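Likon two-camera wrist kit: three months in a shared workshop

Posted 2018-10-30

I've put off writing this because I kept changing my mind about the score, and I've now settled on four out of five, with grumbles. I bought the Likon kit in July from Clatusura, who sell it as a box of bits: the camera module, a black metal frame to hang it on, a length of grey corrugated sleeve, cables and a bag of screws. It cost me £135 plus postage. I'd been looking at the Bodnár one as well, but that was £692 and I do this for fun, so there we are.

We're a shared workshop in an old warehouse called Bukholm, mostly car people, with a small corner of us who'd sooner spend an evening swearing at a robot arm. My project for the year is getting the arm to pick up big awkward bits of car trim and put them back down somewhere sensible. Trim is horrible stuff to handle! It's long and bendy, it's full of holes, and most of it is black, so a cheap camera sees one dark blob and gives up.

Fitting took me an evening and a half. The metal frame is the best thing in the box by a mile, properly stiff, with plenty of cut-outs, so you can shift the camera about until it's looking where you want. The instructions are a single folded sheet and the drawing on it shows the frame upside down (I did it their way first, of course, and had to take the lot off again). You'll want your own hex keys too, the ones supplied are made of cheese.

The sleeve is lovely. It bends without kinking and it keeps the wiring out of trouble when the wrist turns. The black cable is another matter. It's far too long for an arm this size, and however I route it I end up with a great loop of slack. Tariq Soomro, who has the bench next to mine, told me to cut it down and put a new plug on. I haven't been brave enough.
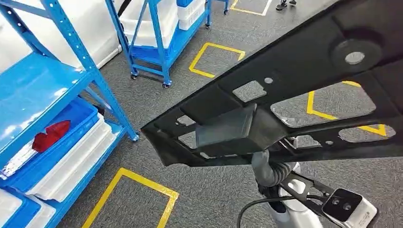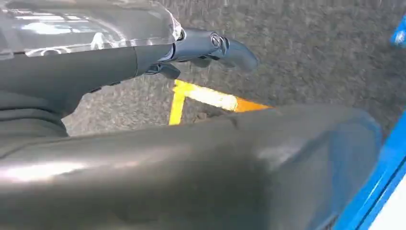
As for how well it sees, I was pleasantly surprised. On matt black plastic it picks out ribs and edges that my old webcam never did, and it copes with holes, where the carpet showing through used to confuse everything. I ran 93 pick-ups over a couple of weekends with the same settings throughout and wrote them all down in a notebook like a proper scientist. 51 of them were clean first time. That may not sound much, but my score with the webcam was so poor I stopped writing it down, and a good few of the misses were my own daft code.

Shiny things are still a problem. Clear plastic under strip lights throws up glare and the picture goes to mush in patches. I've tried turning the brightness down, which helps a bit and makes the black trim worse, so you pick your poison. Close up it struggles too. Anything right under its nose is a blur, and I've had to teach the arm to take its look from further back and then go in on trust.

A tip if you're doing this on a floor and not a bench: put tape down. We've got yellow tape squares on the carpet and it's so much easier to get everything back in the same spot after somebody has moved it to hoover. Costs next to nothing and did more for my results than a whole weekend of fiddling with settings.

Clatusura were fine to deal with, by the way. One of my lenses arrived with a smear on the inside and they swapped the module without a fuss, though I did wait a fortnight for the new one.

Would I buy it again? Yes, at this price. If your arm is a small one I'd ask them about a shorter cable before you order, and if you mostly handle clear or shiny parts I'd try to borrow one first. I'm going to have a go at a bumper next, once I've worked out where on earth to put it.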